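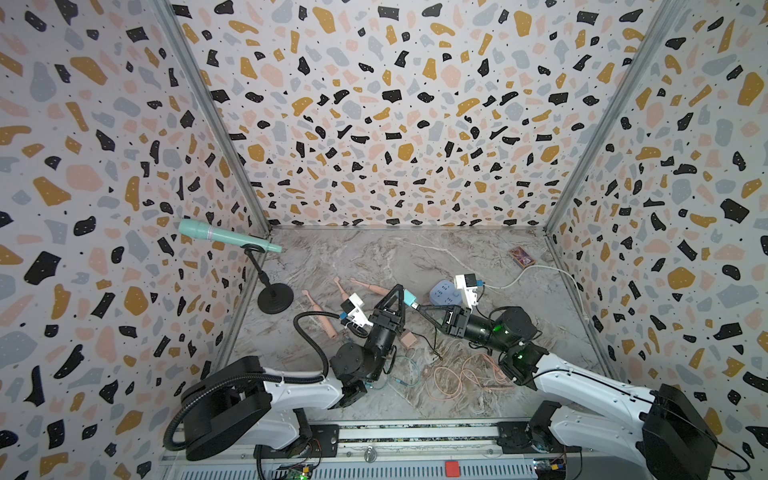 Notebook Home Entries Search Log in

April, entry started 9:40 am

Room noise and mic placement, continued from the last page.

Serena Guerra wants the voice tracks for the Draruvel audio guide cleaner than the first batch. Listened back on the closed headphones. There is a low hum under all of it and a boxy sound on the male reader, worst near 300 Hz. The female reader is fine apart from some harsh s sounds.

Hum first. Turned off the ceiling fan, no change. Moved the power supply for the Ekov preamp to the other wall outlet and the hum dropped a lot. It was sharing a strip with the desk lamp. Labeled the strip – please leave the lamp off it.

Boxiness next. Had the reader at 6 inches, straight on. Backed off to about a foot and turned the mic slightly off the mouth. Less bass buildup, and the p and b pops mostly went away. Gain had to come up and the room is now more audible in the pauses. Hung the two moving blankets behind the chair. Better, still not dead.

Tried a narrow cut at 300 and a small lift at 2000. The cut helps. The lift makes the s sounds worse on the female reader, so I took it out of her chain and kept it on his.

Files are in the Jaunzems folder, takes a through f. Take d is the one to compare against. Take b has a chair squeak in the second paragraph, do not use.

Still to do: re-record the Forkura introduction, wrong stress on the name all the way through. Ask Serena which syllable. Buy a longer XLR cable. Check if the hum comes back when the hallway heater runs.

Stopped 12:15.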